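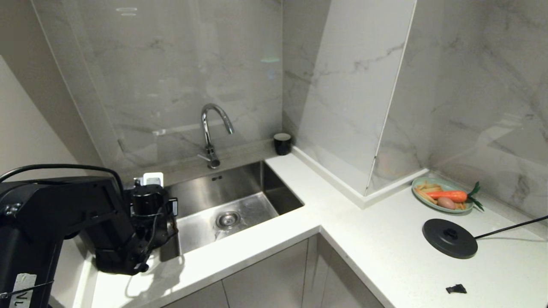
Kitchen corner, August

Okay, so I've been up since five with a pile of cardstock and I need to write this down before I forget which inks I used. The Wetemance swap is the end of the month and my envelope has to be in the mail well before that, which means 34 cards, all the same design, all by me. What was I thinking when I signed up?!

The design is a pear branch (one big stamp, three little leaf stamps) on cream, with a strip of torn vellum under the greeting. I tried the greeting in black first and it looked like a parking ticket. Switched to a dark plum and it's SO much better. Note to self – plum for the greeting, moss for the leaves, and the second generation of moss for the shadows, meaning stamp once on scrap and then on the card. I forgot the scrap step on 7 of them yesterday evening and they look like somebody sat on a salad. They'll do for thank-you notes.

Sun-ja Won called at lunch and we talked for ages about embossing powder. She's team Brundusis all the way and I'm still getting little stray specks all over the place with mine, even with the anti-static bag. She told me to bag the card, wait a minute, then bag it again. Tried it this afternoon and got two clean ones in a row and then a speckled one, so the jury's out. I may just skip the embossing. The pear looks nice flat, and my heat tool smells funny anyway.

The Trimside is cutting crooked again. It's only a hair off, but on a layered card a hair is plenty, and I had mats with one fat edge and one skinny edge until I gave up and got out the craft knife and the metal ruler. Ustyna Boiko has a guillotine she said I could borrow, and I think I'll take her up on it, though her place is forty minutes each way and I know I'll come home with a bag of her leftover ribbon (I always do, and I never use ribbon!).

Oh, and the envelopes came! They're the kraft ones, and a bit darker than I was expecting, but with the cream card inside they look really warm. I want to stamp a single leaf on each flap. That's another 34 stampings, I know, I know.

Where I am tonight – all the card bases scored and folded, pears stamped on most of them, leaves on maybe half, greetings on hardly any. Vellum still in the drawer. Tomorrow I'm tearing vellum with the radio on, and I need to pick up more foam squares before the craft store closes at six.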